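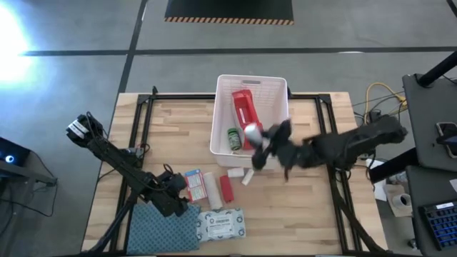

Zwei Arme, eine Kiste: Planer blockiert sich ständig selbst

Kirsten Bergmann
Gefragt am 27. April

Hallo zusammen, ich sitze jetzt schon viel zu lange an unserem Zweiarm-Aufbau und komme nicht weiter. Beide Arme sollen sich abwechselnd Sachen vom Tisch greifen und in die weiße Kiste hinten zwischen ihnen legen. Einzeln läuft das prima! Sobald aber beide aktiv sind, meldet der Planer (wir nehmen Plodeo, Regelung über Oline) ungefragt »kein gültiger Pfad«, und zwar immer dann, wenn der rechte Greifer über der Kiste steht. Der linke wartet dann vorne bei den Packungen und fährt gar nicht erst los. Planungszeit steht auf 500 ms, Sicherheitsabstand auf 14 cm. Muss ich wirklich beide Arme als ein einziges System planen? Das wollte ich mir eigentlich ersparen – die Gelenke alle zusammen, da graut es mir.

Azar
Hast du mal neu gestartet? Bei mir hing nach einem Update die Szene fest und danach ging es wieder. Sonst halt mehr Planungszeit geben.

Golshifteh Kermani
Mehr Zeit hilft dir hier vermutlich wenig. Ich tippe auf den Abstand: 14 cm um jedes Armglied ist bei einer gemeinsamen Ablage riesig, da ist die Kiste für den zweiten Arm praktisch zu. Geh mal auf 4 runter (langsam fahren beim Testen, Hand am Not-Aus!) und schau, ob der Fehler wandert.

Gemeinsam planen musst du nicht. Wir haben die Kiste als Ressource mit Sperre angelegt: Ein Arm holt sich die Sperre, legt ab, fährt zurück und gibt sie frei. Der andere plant solange nur bis zu einem Wartepunkt vor der Kiste und erst danach den Rest. Wichtig ist, dass du beim Planen den aktuellen Zustand des anderen Arms nimmst, also nicht den vom Start des Zyklus. Den Fehler hatte ich selbst wochenlang drin, sehr peinlich.

Und prüf noch, ob das gegriffene Teil nach dem Loslassen wieder vom Greifer abgehängt wird. Bei langen Teilen schleppt der Planer sonst ein Phantom mit sich herum.

Kirsten Bergmann
Das mit dem Abhängen war es zur Hälfte! Der Rest hing am Abstand. Die Sperre baue ich als Nächstes ein, danke dir – ich melde mich, wenn es wieder klemmt.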